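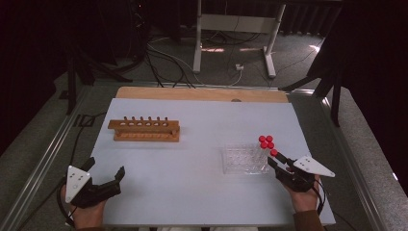 ok so the great tube rack debate is back on in my house and I have opinions. thread, because Hazem says I can't keep doing this at dinner

---

I've got two kinds going right now. clear plastic block with a grid of holes, and the old-school wooden one with pegs along the top. they both hold tubes. they are NOT the same experience

---

the clear one wins on density, no contest. you can cluster the red caps in a corner two by two and still have a ton of grid left for whatever comes next. great if you sort by batch, which I do (seed samples, mostly, plus whatever beads my niece leaves behind)

---

but put it on a pale surface and it basically vanishes. I set a mug down on mine in January. the mug was fine, my morning was not

---

fix for that — a strip of colored tape along the bottom edge. took me way too long to think of it. Hazem Ait Ali, if you're reading, yes, you said tape first

---

wooden one: one row of holes, so you fit less, but I can read every label without lifting anything. and the pegs are for drying! rinse, flip the tube upside down, stick it on a peg, go to bed. I used mine as a ring holder for a year before I figured that out

---

do not put the wooden one in the dishwasher. do not soak it either. wipe, air dry, a tiny bit of mineral oil if it starts looking thirsty

---

caps: red for this year's seeds, white for last year's, blue for mystery. I bought a bag of 700 tubes from Talell back when I thought I'd be a much more organized person, and I'm still working through it. over 190 labeled so far!!

---

someone asked about the Kultano racks. I had one, the holes were a hair too snug and every tube squeaked going in. my sister loves hers though, so maybe I got a weird one

---

also for the people asking how to move tubes between racks without knocking the rest over: start at the back corner and work toward yourself. lift straight up until the bottom is clear of the hole, THEN go sideways. I've launched a whole row of lettuce seed by rushing that part

---

final ranking for my table: clear for storage, wood for drying and for whatever I'm planting this week. if I could only keep one I'd keep the clear one and be a little sad about it

---

ok going to go label the tomatoes. send me your rack setups, I want to see the messy ones too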